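Unit 2 handout: Wood, moisture and movement
Read before the bench session. Bring the worksheet from Unit 1, as the board measurements are used again.

## Why wood moves

Wood holds water in two places. Some of it sits in the hollow part of the cells (free water) and the rest is held in the cell walls (bound water). Free water leaves first when a tree is cut and sawn. Losing it makes the board lighter but hardly changes its size. Once the free water is gone, the board is at its fiber saturation point. From there down, every further loss comes out of the cell walls, and the walls shrink.

A board keeps trading water with the air for as long as it exists. When it neither gains nor loses, it is at equilibrium moisture content, or EMC. EMC depends mostly on relative humidity and a little on temperature. A heated room in winter gives a low EMC. The same room in June, with the windows open, gives a higher one. Finish slows the exchange. No ordinary finish stops it.

Moisture content is given as a percentage of the dry weight of the wood:

**MC = (wet weight − dry weight) ÷ dry weight × 100**

A green board can be above 100 percent, which surprises people the first time they work it out.

## Three directions

Shrinkage is different in each direction of the board.

- **Along the grain (longitudinal).** So small that we ignore it for furniture. Exceptions are boards with juvenile wood or reaction wood, which can shorten enough to bow.
- **Across the growth rings (radial).** The width of a quartersawn board.
- **Around the growth rings (tangential).** The width of a flatsawn board. In most species this is close to twice the radial figure.

The gap between radial and tangential shrinkage is the cause of most changes in shape. A flatsawn board cups away from the heart side as it dries. A square leg with the rings running corner to corner dries to a diamond. A turned bowl goes oval.

## Estimating the change

For work between the usual indoor limits, multiply three things:

**change in width = width × change in MC (in points) × coefficient**

Worked case. A flatsawn tabletop board from the Marsden rack is 300 mm wide and reads 8 percent. It is going into a house where we expect it to reach 12 percent. The worksheet gives a tangential coefficient of 0.0025 per point.

300 × 4 × 0.0025 = 3 mm

So the board gains 3 mm in width. If a top is glued up from several boards, use the full width of the top. The glue joints don't reduce the movement.

Repeat the sum with the radial coefficient from the worksheet and write both answers in your notebook. Then do it for the sideboard end on drawing 44.

## Measuring moisture

**Pin meter.** Two pins are pushed into the wood and the meter reads electrical resistance. Set the species correction before reading. Keep the pins in line with the grain, and take readings away from the ends, where the board is always drier. A surface reading on a thick board tells you about the surface only.

**Pinless meter.** Reads through a flat pad pressed on the face. Leaves no holes, needs a smooth surface, and can be thrown off by whatever is under the board. Lift thin stock clear of the bench before you read it.

**Oven test.** Cut a sample, weigh it, dry it until the weight stops falling, and use the formula above. Slow, and it uses up a piece of the board, but the meters are checked against it. The Clandgate workshop has the oven. Book it on the sheet by the door.

## Building for movement

Joinery that has lasted was nearly always made so that wide parts are free to grow and shrink.

- *Frame and panel.* The panel floats in a groove. Glue it nowhere, or at the center of the top and bottom rails only. Finish the panel before assembly so that no bare strip appears in winter.
- *Tabletops.* Fix with buttons, slotted screw holes or figure-eight plates. Fix tight at the center if you want the movement shared between both edges.
- *Breadboard ends.* Glue the middle tenon only. Peg the outer ones through slotted holes. Expect the end to stand proud or short for part of the year.
- *Drawer fronts.* Leave more gap in a dry season than in a damp one. A front fitted tight in January will stick by summer.
- *Mixed grain.* Don't glue a wide board across the grain of another wide board. If the design calls for it, use plywood or a veneered core for one of them.

Plywood moves very little in length or width because the layers restrain each other. It still swells in thickness, and it can twist if one face is sealed and the other is not. Treat both faces the same way.

## Storing stock and parts

Let boards sit in the shop before you cut them. Thick stock needs longer than thin. Rough cut, leave it again, then bring it to final size.

Stack on stickers of even thickness, placed directly above one another. Put weight on top. Keep the ends sealed until you are ready to trim them, as ends dry fastest and that is where checks start.

Parts that are already flat should be either stickered so air reaches both faces, or wrapped so that air reaches neither. A panel laid flat on a bench overnight exchanges moisture through one face only and can be cupped by morning. This is usually reversible. Turn it over and wait.

Large panels may be stood on edge for a short time. Keep them close to vertical. One that leans at a low angle for weeks will take a bow under its own weight. Keep the lower edge off bare concrete, and hold the panel low down as well as at the side when you shift it, so the bottom corner doesn't drag and chip. 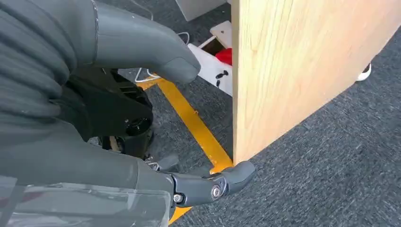

## Before the next session

1. Finish both width calculations and the one for drawing 44.
2. Take three readings on your own board with the pin meter: one near an end, two along the middle. Note the species setting.
3. Read the Vornport case notes on the split chest lid. Mark the point where the lid was held too tightly and sketch a fixing that would have let it move.
4. Label your stock with the date and the reading, and put it back on the stickers.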